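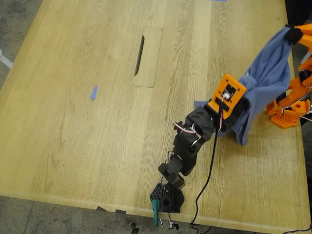
Plakeck Cloth Handling Demonstrations

Version 2, 8 Dec 2021

Plakeck is a set of teleoperated demonstrations of cloth and garment handling with two small arms. An operator moves a pair of leader arms by hand and the follower arms copy the joint positions. Every episode was recorded this way. There is no scripted motion in the set.

Contents

Episodes: 1,197
Recording rate: 30 frames per second
Longest episode: 35 seconds
Tasks: pick up, hand over, spread, fold once

Each episode folder has the video streams, a joint log for both followers, a joint log for both leaders, and a short text file with the task name and the result. Results are marked "done", "partial" or "dropped". Dropped episodes were left in on purpose – filter on the result field if you don't want them.

Items

Small cloths make up the bulk of the set. Garments were added in October and include hooded sweatshirts, which are harder to grasp cleanly because the layers slide over each other and a zipper can end up inside the pinch.
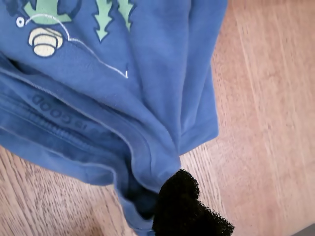

A grasp on a garment often takes in more layers than the operator meant to pick up. We did not label layer counts. If your method depends on them, you will have to annotate them yourself.

Loading

The Tello reader opens an episode as a single table with one row per frame. Leader and follower values share a clock, but the follower lags a little during fast moves. Train on leader values as actions and follower values as state.

Known problems

Gripper values from before the Clingate recalibration use the old range. The reader converts them; the raw logs do not.
In some handover episodes both grippers hold the cloth at the end. These are marked "partial".
Wrist views lose the cloth edge when the grasp is close to the camera.

License

Free for research use. Please cite the set as "Plakeck, Gakine, version 2".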